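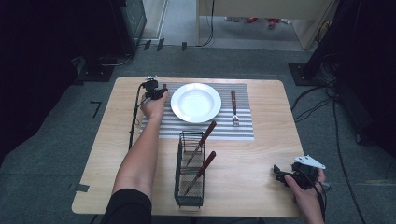
From: Gonzalo Barrios
To: Flonberg grippers list
Date: November 11, 2025
Subject: Re: Duvum or Garrido fingers for flatware?

Earlier message on this thread:

> We have both finger sets on the bench and can only keep one for
> the table setting work. The Duvum ones are thinner, the Garrido
> ones have more grip. Has anyone run them on knives and forks? Also,
> does the cable get in your way on the left hand?

We ran both at Gukcombe, on the hand-held units, with the plate and fork on a striped placemat and the knives in the black mesh basket in front of it. 200 tries per set, same two operators.

Plates were no different. Either set takes the rim fine if you come in from the side. Knives in the basket were the hard part. The handles lean, and if you close on one at the wrong angle it turns in the fingers on the way up. Garrido dropped 3, Duvum dropped 45. Nearly all of the Duvum drops were on the knife that sat lower in the basket.

A fork lying flat is the other way round. The thin Duvum tips get under the handle and the Garrido ones push it along the mat. We ended up picking forks by the tines with Garrido — slower, but it holds.

On the cable: run it down the left side of the table and leave slack at the wrist. Ours pulled the hand back a little on long reaches until we did that.

I'd keep Garrido. If your work is mostly flat pieces, keep Duvum. I still have to repeat the fork runs on a bare table, probably in January, and can post the sheet then.

Gonzalo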